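Chapter 4
Showing Instead of Telling

If you have ever taught a child to tie a shoe, you already know more about this chapter than you may think. You probably didn't recite the steps. You put your hands over those small hands and went through it together, slowly, and then you did it again the next morning.

We teach robots in much the same way, and there are two common roads. In the first, you take hold of the arm and guide it yourself. In the second, you sit a little way off with a controller and steer from there, which is what Naomi Okoth's students at Plovdale do every Friday (and they do get attached to their favorite controllers!). Her class once saved up to 97 showings of a single task in one term, and she'll tell you the early ones are still worth watching.

Small things make wonderful first lessons. A USB flash drive, say, has to be held between the fingers without tipping, and you feel very quickly how much your own hand has been doing for you all these years.

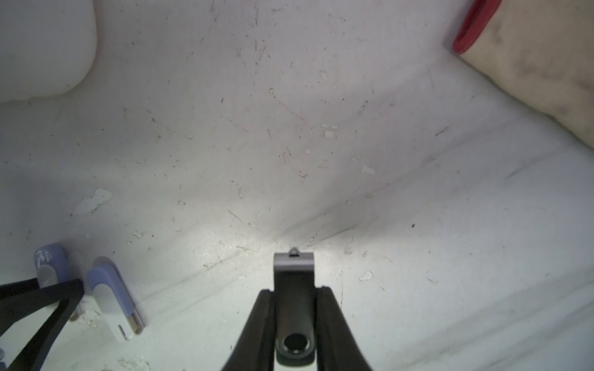
So before we come to any math, find a partner and a pair of kitchen tongs, and take turns guiding each other's wrist. Go slowly, and talk while you do it. We'll need your notes in Section 4.1.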